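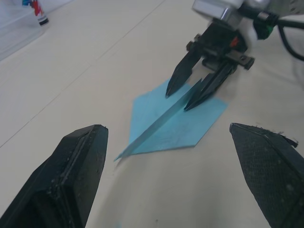
CALL FOR PARTICIPANTS: ROBOT OPEN DAY, LOCKYER HALL, ZINIDBERG

We need people. The Trarkham bench group is opening its doors in December 2020 and we're short on hands for the demo tables. Paid, one day plus a practice evening. No robot background needed, you'll get shown everything.

The theme is folding. Two arms, one sheet of light blue material, visitors crowded round asking if it can do a paper plane. Last October we had 1,793 sign-ups across the whole building and the folding table had the longest line all day, so this year it gets its own room and its own crew.

What we're looking for:

- Table hosts (9 spots). Talk to visitors, keep the line moving, lay out a fresh sheet between runs. You'll be on your feet a lot.
- Test visitors (31 spots). Come to the practice evening, watch a run, try the controls yourself, tell us what was confusing. Takes 60 minutes. Snacks provided.
- One floater. Lunch breaks, lost coats, whatever comes up.

Hosts have to be 18 or over. Test visitors can be any age, under 16s bring a grown up. Spanish or ASL a big plus for hosts, please say so in your email. 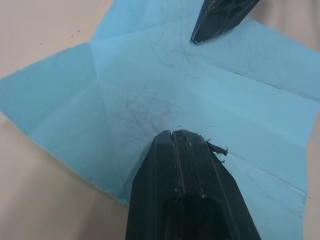 I hosted last year and was scared of the questions, said one of the returning crew, but most people just want to know how long it takes and whether it ever rips the sheet. Say you don't know when you don't know. And wear flat shoes, the morning shift is longer than it looks on paper.

Hosts work one shift, morning or afternoon, and stay behind the tape line while the arms are moving. The operator runs the arms, you dont touch them. Long hair tied back, no scarves or dangly badges. We give you a shirt.

Pay: hosts and floater get a flat fee for the day and the practice evening together, amount confirmed when we write back. Test visitors get a gift card at the door. Parking is free behind the Lockyer building, use the side entrance, the front one is locked after hours. 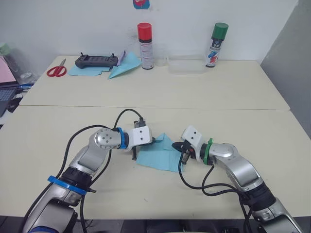
Two arms on the blue sheet, supplies on the back table.

To apply: email the Trarkham desk with HUMULINE OPEN DAY in the subject line (Humuline is the name of the demo program, some of you asked). Tell us

- which role
- morning or afternoon, or either
- shirt size
- anything we should know about access, lifting, allergies

No resume. Three or four lines is fine. We fill spots in the order emails come in, so sooner is beter. If you applied last year you still need to apply again, we didn't keep the old list.

Groups of friends welcome but send separate emails please. Schools wanting to bring a class as visitors, that's a different form, ask the desk.

This site uses cookies to remember your settings. By continuing to browse you accept our use of cookies. Accept / Manage preferences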